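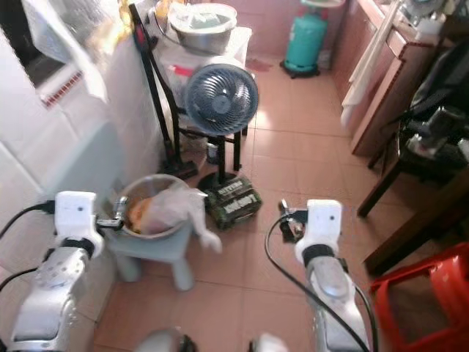 Kitchen floor, beige-pink square tile

tilekid70
Want to redo the grout in a narrow kitchen. Sealed or epoxy? The guy at Flendstead Supply says epoxy, 82 dollars a tub.

Lech Gajewski
Epoxy is overkill for a home kitchen. Regular sanded grout, wait the full cure, then 2 coats of sealer. Mine has held up fine.

simon_flist
Disagree. Sealer wears off by the sink and you're redoing it every February. I'd pay the 82.

tilekid70
How long before I can walk on it?

Lech Gajewski
24 hours for light traffic. Check the bag, they vary.

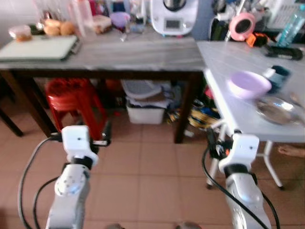 Table side, more tile

simon_flist
Move the table out first. Don't grout around the legs, you'll see the line later.

Lech Gajewski
Agree on that part. Still wouldn't buy epoxy.

tilekid70
OK, going with sanded. Will post when the first row is done.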